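Taltwood Shared Workshop
Care of the Packing Room: Tips for Members and Visiting Groups

The following guidance was prepared by Ailsa Tennant and revised in January. It replaces the sheet formerly posted beside the Dafis Street entrance. Groups with a standing booking should keep a copy with their own papers.

Before you begin

Decide what will be packed and in what order. Bring out the cartons and wrapping first, then the goods. Flat cartons are kept upright behind the door and should be opened and taped at the bottom before anything is placed near the belt. Small items travel best in a tub until their carton is ready. Pens, cups and loose packets should be taken off the belt before it is switched on, including those that belong to someone else. A roll of wrap may be laid across a stopped belt for cutting, but it must be lifted clear afterward.

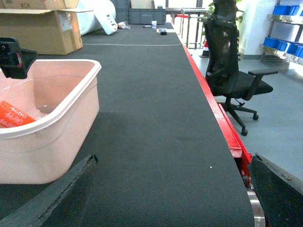 How often should a belt be cleaned?
Wipe it with a barely damp cloth at the end of each day of use, and vacuum the grooves once a month. Tape residue should be lifted with a plastic scraper. Solvents are not to be used on rubber or coated belts.

Cartons

The standard carton purchased from Drilgate takes a packed weight of 47 pounds. Heavier loads must be divided. The room received 2,380 cartons in the last delivery year, and a good number were discarded only because their flaps had been creased the wrong way. Fold flaps outward along the score line and leave them until the contents are settled. Cross out old markings with a single heavy line before reusing a carton. Old labels should be peeled or covered in full.

Floor and walkways
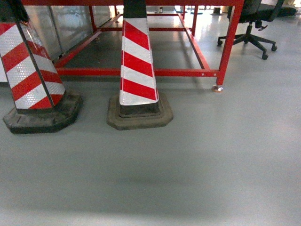

Walkways are to be kept clear for their whole width, from the loading door to the sink. Where an item must stand on the floor for longer than a few minutes, mark it. Use the striped cones for this purpose and return them after use. A cone that leans, like the one on the left, should be straightened or exchanged before it is relied upon, and its rubber base brushed free of dust. Benches and frames with adjustable feet should be checked for rocking each season; turn the foot by hand until it meets the floor, then tighten the lock nut.

Do not drag furniture. Rolling chairs are to be pushed back to the desk side when not in use.

Tubs, lids and clear plastic

Wash plastic parts in lukewarm water with a little dish soap. Dry them with a soft cloth and let them stand open for nine hours before closing. Powdered cleaners and the green side of a sponge leave marks that cannot be removed, and clear plastic shows them most. Fine scratches may be reduced with plastic polish applied in small circles. Deep ones may not.

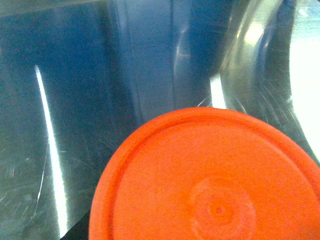
Orange lid and scratched clear plastic.

Lids should be stored flat and rim down. Molded rings and raised edges collect dirt, and a soft toothbrush is the best tool for both. Please do not write on lids; use a tie-on tag.

Steel surfaces
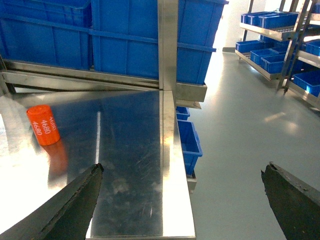
Stainless steel should be wiped along the grain, first with soap and water and then with a dry cloth. Alamia cloths are kept under the sink and are washed separately from the floor mops. Smudges and swirl marks such as those on this tabletop are best looked for from a low angle, with the light behind the work. Lift each item to clean under it, the orange cylinder marked 4680 included, and set it down again without sliding. Crates stored on the rails behind a table should be taken down before the rails are wiped.

Paper towels may be used for spills. Steel wool may not be used anywhere in the room.

Closing the room

Switch off the belt at the wall. Return tape guns to the rack, empty the scrap bin and sign the book, noting the time. The room closes at 9 p.m. Breakages and shortages should be reported to Lewis MacLeish at the front office, extension 98.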